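Household and Workshop Automation > General discussion
Topic: Putting the drinks away. Can a machine do it yet, yes or no?
Posts in this topic: 9

AthinaK
Location: Stefanou
15:20

Hello to all. I have read this forum for a long time but I write seldom, so please be patient with my English.

Every few months there is a topic here which asks if the robots are ready for the house, and each time the answers go to cooking, folding shirts and taking care of old people. I would like to ask about a smaller work. There are bottles on a table. There is a refrigerator beside the table. The bottles must go inside and the door must be closed after. My son could do this when he was four years old, with some complaining.

I think this is a better test than the shirts. It has four or five parts and each of them is easy to judge. The bottle is in the hand or it is on the floor. The door is closed or it is open.

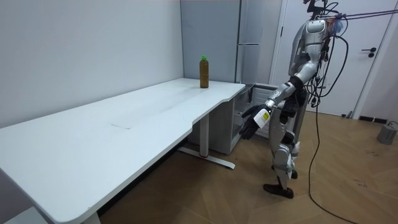 White bottle in the right hand, at the corner of the desk. The brown one with the green cap stands at the far end.

My own opinion is that the holding of a bottle is not the difficult part anymore. Five years ago we would have spoken about the fingers for two pages. Now I look more at everything around it: the cables down to the floor, the ropes, how near the body must stand to the furniture. I would like to hear from persons who work with such things, and also from persons who only have a refrigerator.

Athina Kokkinos

benchvise
15:52

Short answer, no.

Longer answer. I run the stores of a small shop which makes door hardware. We have 474 kinds of part in open bins and two people who bring them to the benches. I have been offered a machine for this work three times. Each time I asked the seller the same thing: will it work when I am not standing beside it? Each time the conversation became very polite.

If there is a rope over the shoulders, then for me it is not doing the chore. It is practicing the chore. I have nothing against practice, but I don't pay wages for it.

millrace
16:05

> If there is a rope over the shoulders, then for me it is not doing the chore.

I don't agree with this. When they taught me to work on the roof I had also a rope, and I was laying the tiles correctly. The rope is for the case of falling. It says nothing about the hands.

What I would ask is the time. If one bottle takes 60 seconds, then a crate of bottles takes the whole coffee break, and this is still acceptable in a home where the people are at work. In the shop of benchvise it is not acceptable. We should say each time which of the two places we speak about, because otherwise we will argue until winter.

benchvise
16:11

The rope on the roof is removed from nobody, I give you that. But you walked up the ladder by yourself and you went down by yourself, and at five you went home. I want to see the part where it goes home.

About the time I agree completely. Home and shop are two discussions.

AthinaK
Location: Stefanou
16:30

Thank you both. I will answer to millrace first. I speak about the home. For the shop I have no experience and I believe what benchvise tells.

I want to add something about the space, which I think is underestimated. In most apartments here the kitchen is narrow and things stand where they fit. There is a radiator, there is a door that somebody will open without knocking, there is a second small cabinet under the table because the first one was too small.

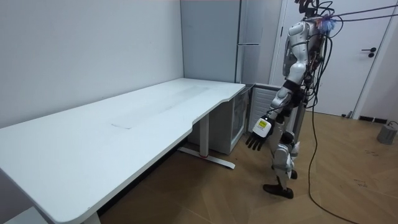
Last edited by AthinaK at 16:48

The feet must find a place between the end of the desk and the door of the room, and there is also the cable lying on the floor. The hand is open beside the end of the desk, and I ask myself how much it could turn there with a bottle in it before it meets the furniture. A person solves this with the hips, without thinking. We turn a little, we go on the toes, we lean with one hand on the counter. I have never seen this in a list of specifications.

So my second question for the persons who know: is somebody working on the leaning? I mean to use the furniture as a support and not only as an obstacle.

kirkska_user
17:14

I can answer a little. I don't work with the big ones with legs. We have a Kirkska arm on a cart with wheels, for loading and unloading a washing machine for glass parts. It cannot lean on anything. If it touches the counter harder than permitted it stops and a lamp becomes red. Then I come.

I kept the count because my boss asked. In July it did 1,343 loads and I came to the red lamp nine times. My boss finds this wonderful. I find it also quite good, but please consider what we did for it: the cart goes always to the same two marks on the floor, the racks are all one size, and the washing machine has a motor on its door. We bought the machine with the motor because the arm could not open the old door well. It could pull the handle, but after this it was standing in the way of its own door.

So when my neighbor asks me "can the robot do the dishes," I say yes if you change the kitchen. Then he is disappointed and talks about football.

About the leaning, I have read that it is tried, but I have not seen it with my own eyes, so I leave this to others.

oldpantry
17:40

I am one of the persons who only have a refrigerator. I have a Nasska, 14 years in the house, and its door needs a good pull because the rubber is new. I pull with the right hand and hold the side with the left. My mother cannot do it anymore. She calls me on the telephone and I come from the second floor to give her the milk.

I say this because in these topics I read always "a human does it easily." Not every human. For my mother the machine does not have to be quick and it does not have to be elegant. If it would open the door and bring the milk to the table while she sits, I would accept the cables and the ropes and a red lamp also.

Price is another matter, of course.

KyriakiKaragiannis
18:22

Good evening. I have read everything above with attention, and I would like to defend the door.
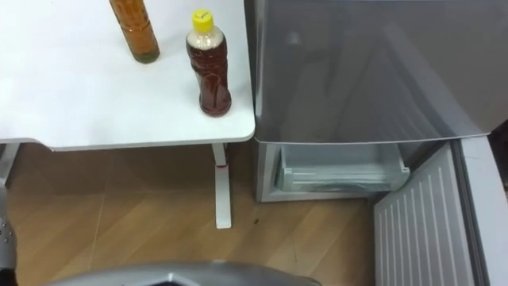

I fill refrigerators for my living. I am responsible for the drinks and the cold food in a guesthouse, the Plandier, and every room has its own small refrigerator, and then there are the two big ones in the pantry which give me most of the work. New persons who come to help me never drop the bottles. What they do wrong is the order. They open the door first, then they go to take the bottles, then they come back and the door is in front of them, or it has closed itself, or they hit it with the knee. I teach them to look where the door will be when it is open and to put the bottles on the correct side before touching the handle. With a low compartment this is even more important, because the door opens toward your shins and you must bend over it. Look at the height of the table with the two bottles, the one with the yellow cap near the corner, and then at the drawer down there behind the ribbed door. The bottle has to go down a long way, and between the hand and the drawer the arm must pass the upper door, which stays closed. The drawer is out only a little. For me that would be too little for a bottle, I would pull it more, and to pull it more I need a free hand again. You see how many decisions there are before one bottle is cold.

So to the question of Athina I answer: for me the chore is to plan the order. The hand comes later. If a machine can arrive in a kitchen which it doesn't know, see that the door opens to the right, and decide to stand left, then I will say yes, it can do it. I would hire it on the same day for the rooms on the third floor, where we have no elevator.

To oldpantry: put a loop of strong ribbon on the handle. Your mother can put her forearm through it and use the weight of the body. We did it for a guest and it was a success.

benchvise
18:45

This is the best post in the topic and I still say no. Not yet, then. The order can be planned in a known kitchen, kirkska_user has shown it with his racks. In an unknown kitchen I would like to see one full crate, door closed at the end, nobody near. When there is such a thing somebody please write here and I will come back and say I was wrong.

Bending over the low door I did not consider before. I went and tried it at our refrigerator in the break room, and it is true, I put the left hand on the top without deciding it. So there is the leaning of Athina again.

AthinaK
Location: Stefanou
19:03

Kyriaki, thank you, I will never open my refrigerator in the same way. I did the experiment also and I am guilty: door first, then bottles, then knee.

I accept "not yet" from benchvise for the unknown kitchen. For the known kitchen I hold my opinion that we are closer than he thinks, and I don't believe the motor on the door will be necessary for long.

Oldpantry, please tell us if the ribbon works. Which Nasska is it, the one with the handle across or the one with the handle along the side?

oldpantry
19:26

Along the side. I have ribbon from a curtain, I will sew it double and try it tomorrow morning before she wants her milk.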